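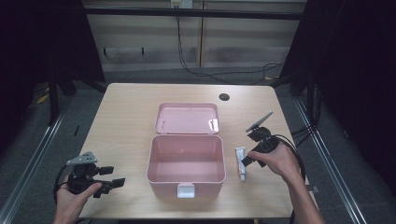 Agnes Eklund had the coffee on before I was properly through the door, and she apologized twice for the state of a kitchen that was a good deal tidier than mine. She has lived in the same apartment above the hardware store in Storngate for 25 years, and for the last 7 of them she has been paid to go into other people's homes and help them decide what to keep. Most of her clients are moving from a house to something smaller. Some have lost a husband or a wife, and a few, she told me, are just tired of looking for the scissors.

"I don't like the word decluttering," she said, pouring. "It sounds like something you'd do to a drain. I tell people I help them move, even when they're staying put."

She came to the work sideways. For most of her life she kept the books at Jimwood, the furniture maker out by the river, and when the office there closed she had a year with very little to do. Then her aunt, Britt-Marie Skjelbred, announced that she was selling her house and would need a hand with the attic. Agnes thought it would take a weekend. It took until the following spring.

"We found 2 complete sets of encyclopedias, and neither of us could remember anyone ever opening a single volume," she said. "And my aunt wanted to talk about everything. Every lampshade! At first it drove me up the wall, I'll admit that. I had a list and I wanted to get down the list. Then one afternoon she sat on a trunk and told me about the boat trip where she'd bought this awful green vase, and I put the list in my pocket. The vase went to the thrift store the next morning and she didn't mind a bit. She'd told the story, you see. She had been saving it for the story."

That afternoon still shapes how she works. She schedules short visits, never more than a morning, and she spends a large part of each one sitting down. I asked whether clients ever grumble about paying someone to sit on their sofa, and she laughed so hard she had to put her cup down.

"Oh, the children do! The children call me and say, Mother tells me you were there three hours and did one drawer. And I say yes, but it was the drawer with the letters in it."

I had come with a rather selfish question of my own, having put off my bathroom cabinet since we moved in, and I'd hoped she would tell me it was beneath her. She was delighted. Bathrooms are where she likes to begin, and she became quite animated on the subject, getting up to find a pencil so she could draw me a cabinet on the back of an envelope.

"Nobody cries over a bathroom," she said. "Well, one man did, over a shaving brush, and we kept the shaving brush. But mostly it's half a bottle of this and a squeezed-out tube of that. You take everything out and put it where you can see it, on a table if you have one, never on the floor, my knees won't have it. You read the dates. You'd be surprised how good people feel after an hour of that, and then they're ready to look at the hall closet."

Small boxes with lids are her one extravagance. She likes them in colors, a different one for each person in the house, and she likes a clasp that an older hand can work without a fight. She refuses to label them on the top, where the label disappears the minute something gets stacked on it. Expired medicine goes back to the pharmacy, and she takes it there herself if the client doesn't drive.

We talked for a long while about the things that are harder. Photographs come last, always, and she won't be moved on that point. Tools are difficult, particularly when they belonged to a father. She told me about a garage with an old Bikero bicycle hanging from the rafters, both tires gone, which three grown brothers had each privately hoped to take home. None of them had said so. It was Agnes who got them all on the phone together, and the bicycle now spends a year at a time with each.

"I can't claim that was my idea," she said. "It was the youngest one's wife. I only held the phone."

And money? She was frank about it. People imagine that the good china will pay for the moving truck, and it rarely does. She had a client who turned down an offer for a Björklund sideboard because she was sure it was worth 2,000 dollars, and who ended up giving it to a neighbor's daughter who was furnishing her first place. "She's happier about that sideboard than anything else she got rid of. She gets to visit it."

I wanted to know about her own belongings. She looked around as if someone else had furnished the room. There's a shelf of cookbooks she doesn't cook from, she said, and a drawer of ribbon, and a coat of her mother's that has never fit her. She has no plans to part with the coat. When clients ask her whether a thing is worth keeping, she asks them where it would live, and if they can answer right away, it stays. The coat lives on the hook behind the bedroom door.

Her aunt is in a two-room apartment across town these days and by all accounts loves it, apart from the elevator. Agnes goes over on Sundays. They've agreed not to bring each other presents, a rule Britt-Marie breaks constantly, usually with jam.

Agnes is giving a talk on moving to a smaller home at the Storngate library on Fri 15 May, in the reading room, with coffee afterward. She asked me to say that people should feel free to bring one object they can't decide about, provided they can carry it up the stairs. As I was putting my shoes on she handed me the envelope with the cabinet drawn on it and told me to start with the bottom shelf.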